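Danwood bullpen, are we worried yet?

sinine_77
Okay so I was at the game last night and I am still mad about the seventh. Two on, nobody out, we're up by 2, and out comes Jillesora for his third outing in four nights. His arm has to be hanging by a thread! I love the kid, but come on. He walked the first guy on five pitches and I heard my whole row groan.

Rutkowska68
He got out of it though? One run, we still won. I'd take that every night in November if we ever get there.

sinine_77
Sure, we won – and he'll be no use for the rest of the homestand. That's my whole point. 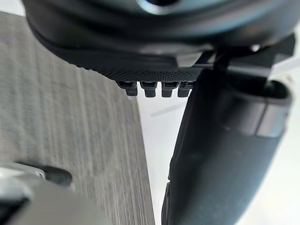

Rami Zoubi
Disagree with both of you. The bullpen is fine, the problem is starters who can't get through 5 innings. Somebody has to pitch the rest of the game, and I'd rather it's him than the long guys.

Rutkowska68
Rami gets it. Also can we talk about the catcher hitting one 468 feet? I was in the parking lot by then, heard the noise and missed the whole thing.

sinine_77
You left EARLY? With a one-run lead??

Rutkowska68
Babysitter. Don't start.

Rami Zoubi
Anyway, I have two extra for the next one, upper deck, third base side. Message me before noon if you want them.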